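Section 2. Bins and bars: setting up the sorting table

Read this part before you open the cartons. Most of the calls we get are about bins put down wrong, or stock mixed before it was checked. Drelville site staff, see the note at the end of 2.3, yours is a bit different.

What you need

Table with a flat top, wiped
Gray open-top bins, 2
Bars, from the Lovska starter carton
Clean dry cloth
Pick sheet (inside the lid of the carton)
Marker, any color

Not in the carton: the table. Also no tape. Bring tape.

2.1 Table and bins

1. Clear the table. Everything off, cups too.

2. Wipe the top and let it dry. Bare wood is fine, painted is fine. No tablecloth, no paper. Paper slides.

3. Set the first bin down, open side up. Check it sits flat. Press each corner with a finger. If it rocks, turn it half way and try again.

4. Second bin goes directly behind the first. Rims can touch. Do not stack one in the other, even for a minute. The sides flare and they jam, and then you are pulling at them with both hands.

5. Front bin is the working bin. Back bin is for whatever comes next. Write W on a bit of tape and stick it on the outside of the front bin if more than one person uses the table.

Note: Used bins are shipped with some sets. Scratches and worn patches inside are normal and not a fault. Cloudy areas on the floor, same thing. Cracks are a fault. Send those back to Truvness with the packing slip.

CAUTION: Do not lift a loaded bin by one side of the rim. Both hands, oposite sides.

2.2 Checking the bin floor

1. Look at the floor of the working bin under the light you are going to work in. Not by the window and then somewhere else.

2. Grit, crumbs, bits of wrapper: out. Tip the bin over a trash can, tap the bottom, wipe.

3. Dark spots. Try the cloth first. If it comes off, good. If it stays, leave it. Do not scrape with a blade, you will only make a rough place that catches the bars.

4. Shiny places throw glare. If you can't make out the edges of a bar, move the lamp. Moving the bin also works but then you have to do 2.1 step 3 again.

5. Dry hands before you touch any bars.

CAUTION: No solvent cleaners in the bins. Water and a drop of dish soap, then dry.

2.3 Putting the bars in

The small practice load is three reddish-brown and three dark green. Start with that. The full load comes later, in section 5, and people who skip ahead end up emptying the bin and starting over.

1. Take the bars out of the carton one color at a time. Reds first.

2. Look over each one. Chipped end, split, anything sticky: put it aside. Don't put it in the back bin, it will get used by mistake.

3. Lower the reds into the working bin by hand. Do not drop them from the rim.

4. Spread them. One toward the back, one off to the right, one lower left is a good start. Any angle. They do not need to line up.

5. Greens next. Two can lie close to each other near the middle. Put the last one by itself along the right wall.

6. All bars flat for the first load. No leaning on the walls, no bar on top of another bar. If two ends are close that's OK, you should still be able to see where one stops and the next begins.

7. Check against the pick sheet. Tick the box for each color.

8. Leave the bin where it is. A knock will shift everything to one end.

Note: Neat rows are wrong here. The practice load is meant to look untidy. If yours looks like a box of chocolates, mix it up by hand and go again.

Note for Drelville: your cartons carry the Kincaid label, stock no. 161. Same bars, different wrap. Take the wrap off completly, the clear kind is easy to miss.

2.4 Between loads

1. Lift all bars out. Don't tip them out, the ends chip.

2. Wipe the floor. Quick wipe is enough.

3. Reload as in 2.3, new positions. Do not copy the last layout.

4. Every 30 loads, swap front and back bins so they wear evenly. Move the W tape.

5. After 1,000 loads replace both bins, even if only one looks bad.

Write the load count on the pick sheet as you go. Not at the end of the day from memory.

2.5 Common trouble

Bin slides on the table.
Table is dusty or damp. Back to 2.1 step 2.

Bars hard to tell apart.
Light too low, or glare. The dark green goes nearly black in poor light. Add a lamp on the other side.

Bar stuck tight against a wall.
Ease it out from one end. If it keeps happening in the same place, feel the wall for a burr. A burr can be rubbed down with fine paper, lightly, bin empty.

Count is short.
Look in the back bin. Then the carton, under the bottom flap. Then the floor.

Strip or panel inside the bin lifting.
Press it back down. If it won't stay, stop using that bin and order another.

2.6 Putting away

Bars back in the carton, colors apart, reds on the left. Bins wiped, then side by side on the shelf, upside down so dust stays out. Pick sheet in the lid. In December and through the cold months bring the cartons in from any unheated store room the night before and keep them closed until they warm up, otherwise you are wiping every bar.

Section revised 8 Jul 2024. Replaces the loose sheet that came with older cartons, throw that one out.

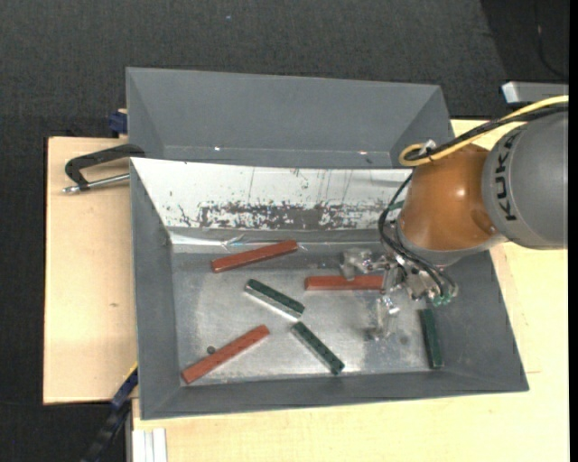
Fig. 2. Practice load in the front bin, three red bars and three green. Second bin behind.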